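I'd been promised tea and a look at the lid work, and I got the tea first, in a mug with no handle. Emlyn Hopkin was already talking before I'd sat down. "People think grasping is the hard bit," he said, "and I did too, for years! Then I tried to get a robot to close a plastic box."

The project is called Skustum, and the short version is this: instead of steering a robot arm from a desk, a person picks up two grippers and does the job with them, and the recordings go into training the policy that later runs on the real arms. I knew that much. What I wanted to hear was the result everyone had been whispering about since April, and why it had come out of something as plain as a storage box with two clips on it.
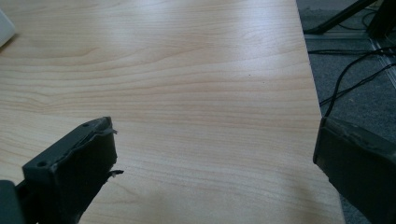
*Hamada Manipulation Group, Gonden Lab*

Emlyn has a good way of explaining the wrist view, the one you get from the gripper looking out past its own fingers. "It's mostly table," he told me, quite cheerfully. "You get two fingers, a lot of wood grain, and maybe a white corner of something. If you're a network and that's all you've got, where's the lid?" He's fond of that view all the same, because it's the one that matters in the last few inches, when the fingers are closing on a clip and the view from head height can't see past your knuckles.

So the question they set themselves was a small one (he kept insisting it was small). Does it help to start each demonstration from a slightly different hand position, or should the person always begin from the same tidy pose? The old habit was tidy. You line up, you breathe, you go. Touran Babaei, who did most of the demonstrations, was the one who got fed up with it.

"I was spending more time getting ready than doing the task," she said when she joined us, pulling up a chair and helping herself to a biscuit. "Left hand here, right hand there, wait, go. And I thought, well, no one closes a box like that at home. So I started just picking up the grippers and going from wherever I was. One high, one low, whatever."

I asked if she'd asked permission first and she laughed so hard I've left it out of the transcript.
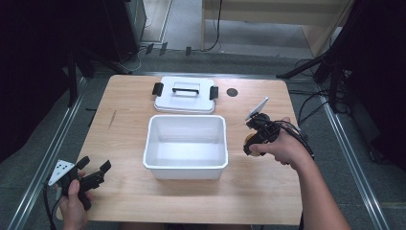 _Page last changed: April_

They ended up with 700 demonstrations, split evenly between the tidy starts and the messy ones, same box, same lid. Two policies, trained the same way. Then 147 trials on the arms for each, which Touran describes as "a very long month of watching a lid." The messy-start policy came out ahead, and what surprised them both was where it came out ahead. Reaching for the lid was about even. The gap opened up afterward, when something had already gone a bit wrong: a clip that slipped, a lid that landed crooked, a handle that flopped over to the other side.

"The tidy one would sort of freeze," Emlyn said. He did an impression of it, both hands hovering over his tea, and I have to say it was very good! "It had never seen itself anywhere but the nice path. The messy one would back off and come in again. Not elegantly. But it would come in again."

I wondered whether that was simply more variety, which we've all known is good for you, like vegetables. Touran didn't mind the question. She said they'd tried moving the box around as well, with the hands starting tidy, and it helped less than she'd expected. Her guess is that where the hands are matters more in two-handed jobs, where each arm has to make sense of what the other one's up to. She was careful to call it a guess. They haven't tested it on anything with one arm yet.

There are things they'd do differently. The two of them changed the wording of the instructions after the first 7 sessions and now wish they'd thrown those sessions out. And the demonstrators got better with practice, so the later recordings are smoother, and they had to shuffle which kind of start came when so that it didn't all pile up on one side.
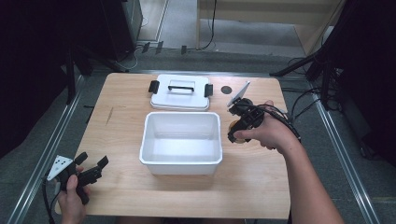 Touran also wants more people doing the demonstrations. There have been five so far, and she can tell them apart from the traces alone. She says her own are the ones where the right hand starts too early, every time, and that she's stopped trying to fix it. Emlyn thinks a policy trained on her would have recognizable manners. I'd love to see that paper.

Next up is a visit from the Guvonberg people, who have a different pair of arms and would like to see if the result carries over. Haf Ellis is getting the recordings ready for them, and I'm told the naming of the files is a sore subject, so I didn't push. The write-up is in draft. Emlyn said I could read it once the second figure stops changing, and Touran said that'd be a while.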